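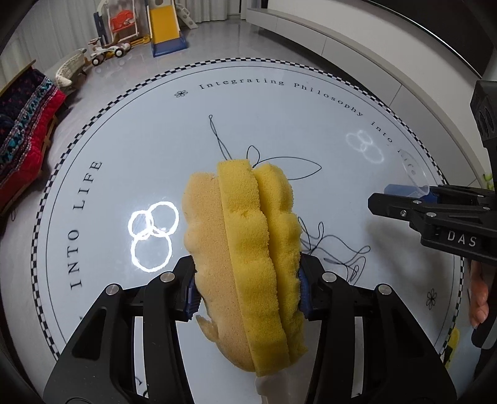
**Barn swallow on her second brood - can I move the nest ledge?**

Posted by Ermira Živković

Hello everyone! I'm out past Tetham, on the Cuevas road, and we've had a pair of barn swallows in our carport for three summers now (I like to think it's the same pair, but I couldn't swear to it). The first brood left in June and she's already sitting again, which has us all delighted. The trouble is that the beam they use has started to sag at one end, and my brother-in-law wants to replace it before it gets worse. Would she follow the nest if we moved it a few feet over to a new ledge? I'd hate to scare her off, and I'd also hate for the roof to come down on her. Has anyone here done this?

---

**Định Hoàng**

Oh, please don't move it yet! Swallows are protected, and a nest with eggs or chicks in it has to stay put unless you have a permit. Even leaving the law aside, the parents know that exact spot, and a few feet can be enough for them to give up on it.

What I'd do is prop the beam from underneath and leave the real work for fall. We had the same thing at our old place in Stulholm, and a post with a jack under the weak end held up just fine. Work in short spells, 30 minutes at most, and then go inside and let her settle - she'll fuss at you from the wire, but ours always came back. The chicks usually fly around three weeks after hatching, and they may come back to the nest to sleep for several nights after that, so give them a little extra time.

Once they've gone for good, put up your new beam and screw a small ledge to it, as close to the old spot as you can. Leave 2 or 3 inches of clear space above the nest cup. Ours took to the new one in April without any bother.

---

**vurnent_birder**

prop it, don't move it. also put some cardboard on the car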